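Keeping the Household Money Straight Without Making a Hobby of It

I used to be the kind of person who opened a brokerage app at six in the morning, saw red numbers, and was grumpy through two cups of coffee. Then the market would close up a hair and I'd be cheerful again, over money I wasn't planning to touch for twenty years! So a while back I started treating our finances the way I treat the kitchen. A bit of wiping down as I go, one bigger clean now and then, and no standing in front of the open fridge staring. These are the habits that stuck. I'm no advisor, just somebody who runs a house and has made most of the mistakes already.

The one-drawer rule

Every piece of paper with a dollar sign on it goes in one kitchen drawer (ours is the one under the toaster, so there are crumbs). Brokerage statements, the property tax bill, the thing from the dentist. I don't sort when it comes in. I just open the envelope, throw away the envelope and the glossy insert, and drop the rest in face up. Once a month I empty it onto the table with a pen and a trash bag. It takes me less than an hour, and half of that is finding my glasses.

If you get everything by email, make one folder and call it Drawer. Same idea.

Write the number on the calendar

On the last evening of the month I add up what we have and write the total very small in the corner of the wall calendar. Checking, savings, retirement accounts, minus the car loan. That's it. I don't look at it against the news or the index or what my brother-in-law's doing. The first year I did this I found out that our "terrible" winter had cost us $1,043 on paper, which I had been carrying around in my head as if it were ten times that. Seeing it in pencil helped a lot.

Keep a boring cushion

We keep $3,000 in a plain savings account that has nothing to do with stocks. When the water heater went, it came from there. When the dog ate a sock, that came from there too. It earns next to nothing at the place I use, and I've made my peace with that, though you should shop the rate around because mine is lazy and I know it. My one trick is that the account is at a different bank from our checking, so moving money takes a day or two and I can't raid it for patio chairs.

Refill it before you do anything else. I put back a little each payday until it's whole and then I stop thinking about it.

Read the fund sheet like a food label

This one comes from a free evening class I took last February at the Brukis branch library. You know how you learn to flip the cereal box over and look at the sugar? Do the same with a fund. Skip the front page with the sailboat on it and find the expense line. The class used a made-up fund called Mahuika Balanced for practice, and I must have read that sheet four times before I spotted the fee, tucked in a footnote under a table. 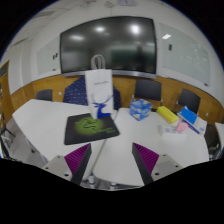
A big wall screen with writing boards on either side.

After you've found the fee, turn it into dollars. A fee of 1 percent on $3,000 is thirty bucks a year, which doesn't sound like much until you remember it comes out every year and grows along with the balance. I write the dollar figure right on the sheet in red pen. Two of my old funds didn't survive the red pen.

The ten-day sticky note

When I get a hot idea about a stock I write it on a sticky note with the reason and put it inside the pantry door. Then I leave it there for 10 days. If I still want to buy it when the time's up, and I can still read my own handwriting, I'm allowed a small amount. Most of them end up in the trash with the onion skins. One stayed up so long it got a grease spot and I'd forgotten what the letters stood for.

It works for selling, too. Maybe better for selling. The worst thing I ever did was dump everything in a panic on a lunch break, with a sandwich in my other hand.

Headlines are weather

I do still read the business page! I like it. But I read it the way I read the forecast for a city I'm not visiting. Growth was up, growth was down, investors are "cautious," fine. If a headline makes me want to do something, I go back to the sticky note. And I took the alerts off my phone, which was the best five minutes I've spent on any of this.

Little things that save a headache

Put the password hint book (hints, please, never the passwords) somewhere a spouse could find it. I keep ours with the cookbooks.

Stapling is better than paper clips. Clips grab onto whatever's next to them in the drawer and you end up with the vet bill attached to your dividend slip.

Check who's named on each account every time something big happens in the family. I found an old one that still had my maiden name on it.

Pay yourself on the same day as the biggest bill. I have the transfer to the retirement account go out with the mortgage, so it all hurts at once and then it's over for the month.

Tax papers get a big clip-top freezer bag as they show up. Write the year on it in marker. Mine hangs on a hook in the laundry room from January on, and whatever isn't in the bag by the end of March I start making phone calls about.

And if your drawer sticks, rub a candle stub along the runners. I've been meaning to do mine again.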